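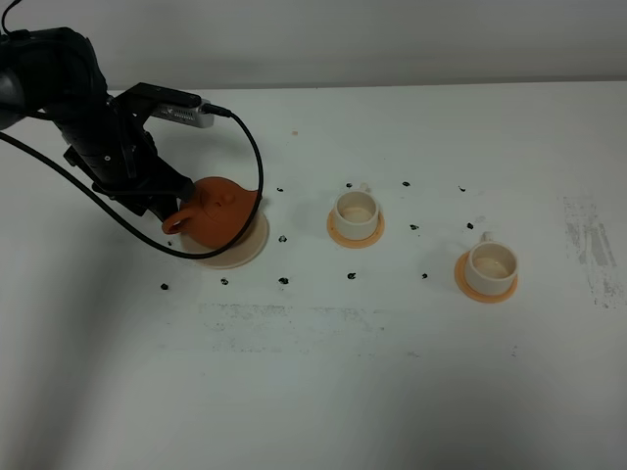 Clay teapot and saucer, tea counter.

Cullarier Tea Room, Dekari Street
Hygiene and safety walk-round, 03/10/2024
Checked by: Fotis Kyriakidis

1. Entrance and floor
Door closer: OK.
Mat lies flat: No. One corner lifts. Tape it down tonight, replace by November.
Floor free of spills: OK.

2. Hot water
Urn lid locks: OK.
Urn descaled: Overdue. The Bralico sachets are in the store cupboard, top shelf. Use 2 and rinse through before refilling.
Scald notice on the staff side: Missing. It was there at the last check.
First aid box: Burn gel in date. Blue plasters low.

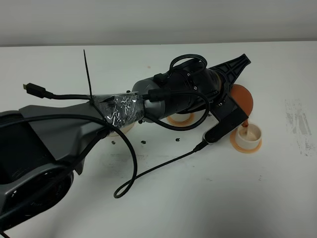 Tea being poured, white table.

3. Crockery
Cups checked for chips: 9 taken off the shelf and binned. Mostly the older Xolalpa ones with the thin rim. Do not put chipped cups back out for staff use either.
Clay pots: Rinse in hot water only, no detergent. Dry with the lid off. Two lids were put away damp and smelled musty.
Saucers: OK. Stack no higher than the shelf lip.
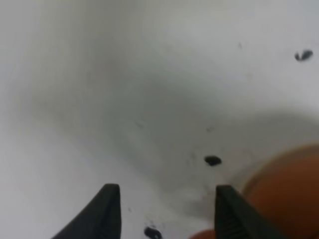 4. Fridge and milk
Temperature log filled in: Gaps on two mornings. Whoever opens up fills it in, even if the reading was fine the night before.
Milk dated on opening: OK.
Door seal: Split at the bottom hinge. Still closing. Reported to the landlord, no reply yet.

5. Electrical
Leads clear of the sink: OK.
Test labels in date: OK apart from the toaster, which has no label at all. Unplugged and put under the counter until it has been tested.
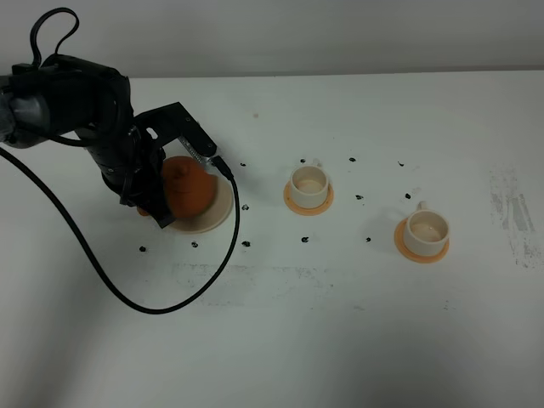
The grinder lead is also worn near the plug and wants looking at on the same visit, to save a second call-out charge.

6. Fire
Extinguisher pin and gauge: OK.
Back exit clear: No. Cardboard against the door again. Moved during the check.
Alarm test book: Signed up to date.

Result: Pass with actions. Items 1, 2 and 5 to be done first. Recheck booked for November.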